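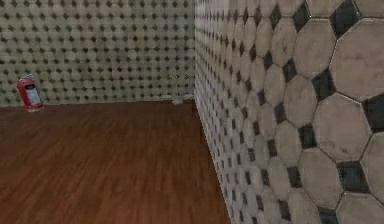 Trarnby wrist camera and controller bundle: three months on the bench and in the simulator

Reviewed by Evangelia Lazaridis
May 11, 2023

I bought the Trarnby bundle in January to replace an older Staltumholm camera that had started dropping out under load. The bundle is a small color camera, a mounting plate, a controller box, and a license for the simulator that goes with them. You can run the same control script against the real camera or the simulated one by changing a single line in the settings file.

Setup took an afternoon. The plate fits our Echevarría arm without an adapter, but the screws supplied were too short and I used my own. The cable is stiff. With the wrist turned all the way over it pulls on the connector, so I added a clip halfway down the forearm. A right-angle plug would fix this and I would pay extra for one.

The controller is the best part. It starts up fast, it remembers its settings after a power cut, and the log files are plain text. I ran the same pick routine 100 times with the old controller and 100 times with this one. The old one lost its connection on 3 of those runs. The Trarnby box held on through all of them.

The simulator is more of a mixed bag. The stock room has a wood plank floor, tiled walls and a red fire extinguisher. The small octagon tiles with dark squares between them look fine up close, where you can make out the grout lines and stains. On the far wall they shrink to a fine dotted grid, and the label on the extinguisher is too blurred to read. If you are testing text reading, move the camera in or bring your own models.

That busy wall did turn out to be useful for comparing the two tracking modes. The default mode looks for small repeated points and often matched one tile to its neighbor, which made the position estimate jump sideways. The slower mode uses larger shapes and stayed put. I now use the slower one for any room with a regular pattern in it, and the default for everything else.

Lighting in the stock room is flat, with no strong shadows. Our real bench has a window on one side, and a grasp script tuned in the simulator needed its exposure limits changed before it worked there. You can add lamps to the room, but the menu for it is buried and the manual gives it 3 lines.

I exported 3,042 frames in one go and the program did not crash — the Huromthorpe package I used before rarely got through a job that size. The export does slow down near the end, and there is no way to pause it.

Support answered my one email in two days with a correct part number for the longer screws.

I would buy the controller again on its own. The camera is decent. The simulator license runs out after 40 weeks, and I have not decided whether to renew it.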